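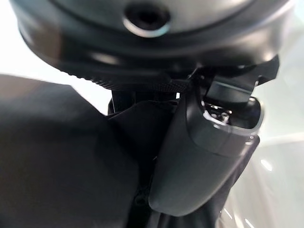
Geditz, 03/11/2023

I have a bad habit with clothes and I want to write about it, as some of you asked after my last post how I keep the bedroom in order. The answer is that I do not always keep it in order. In the evening I take off a sweater, I put it on the corner of the bed, and later in the night it slides down to the carpet. In the morning I walk over it. After a few days there is a jacket with it, and then a T-shirt, and the part of the floor between the bed and the wall belongs to them.

In my parents' house this was not possible. We had a big heavy chair for the clothes that were worn once and were still good to wear, and everyone used it, also my father who complained about it. My language even has a word for such clothes, neither clean nor dirty. I looked for the English word and did not find one. If you know it, please write it in the comments.

When I moved to Geditz in December I did not bring the chair. The apartment is small and the bedroom has this gray carpet, with darker and lighter lines in it, that hides the dust very well and the socks also. I thought I would buy a chair later. I still did not buy it.

What I bought was a laundry basket, a white plastic one, from Ammann near the bus station. On the paper they write that it holds up to 60 liters. I did not measure this and I do not think I own enough clothes to try. For the first weeks I kept it on the floor in the bathroom, where the door hit it every time, so I carried it to the bedroom and put it on the wooden stool. This was the best decision I made in this apartment. My back does not like to bend, and when the basket is higher, I drop the clothes in it while I am passing by. I also see what is inside. On the floor, a basket is a deep hole where a shirt can be lost until the next season. 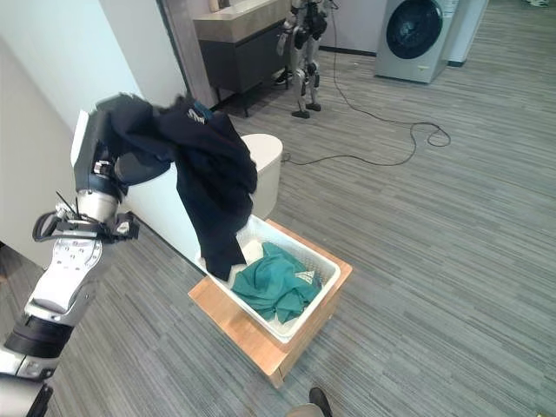
The stool was here before me, by the way. The former tenants left it together with a shower curtain and a box of light bulbs that do not fit any lamp. The shower curtain I threw away. The stool has a square top and it is just wide enough for the basket if you put it down with some care. If you don't, the basket stands a little crooked and I have to go back and push it, and this annoys me more than it should.

My rule now is a simple one. Before I change the sheet, all the clothes go from the floor and from the bed to the basket. I do not sort anything at this moment. I used to sort, and I would stand there with a sweatshirt in my hands and think if it can be worn one more time, and in the end I was reading messages on the phone and the sweatshirt was again on the bed. So I take the big dark things first, the jackets, and then the small things that are left. The whole round takes me less than 30 minutes, with the bed included.

About the sheet I must say something too. I like white sheets. My sister tells me they are not practical and she is right, but I can wash them hot and I never have to think what goes with what. I do not iron them. My grandmother ironed even the kitchen towels and she would not be happy to see my bed, with all the creases in the middle. I pull the sheet straight at the corners, I pass my hand over it, and for me it is finished.
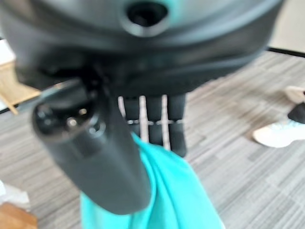
Posted by Ulia Street Diary, in Home and Small Rooms

The turquoise one is the piece I find on the floor most often. It is the color, I think. I like it so much that I take it out of the closet every second day, I decide it does not go with my pants, and I let it fall somewhere. The good side is that on a gray carpet you can't overlook it. The black things are much worse. With the lamp off I have stepped on a zipper with my bare foot, and I said some words in my own language.

A reader wrote to me that I should empty the closet and give away all I did not wear for one year. I tried this in my old place in Selley. I filled two bags and I was proud, and when the cold days came I was missing exactly the thick gray cardigan from the second bag. I still think about that cardigan. So now I keep the clothes, and I only try to keep them off the floor.

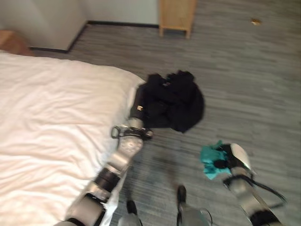
The black one and the teal one, next to the bed.

The sorting I do later, at the washing machine in the basement, where there is a long table and no phone signal. Dark things on one side, white on the other, and the turquoise one alone in the sink upstairs, after what it did to my pillowcases in spring. It still gives color in the water, not much, but I don't trust it. If the basket is not full I wait. A half empty machine costs the same coins.

I was also looking for an old photo of the family chair to put in this post. I have 1387 photos on the computer from that house and the chair is in none of them, only one time a leg of it, behind the dog. I will ask my mother if she has a better one. She still uses it, and the last time I called, she had to move the clothes from it so she could sit down and talk to me.

Next time I want to write about the kitchen shelf, which is ready now except for the one screw.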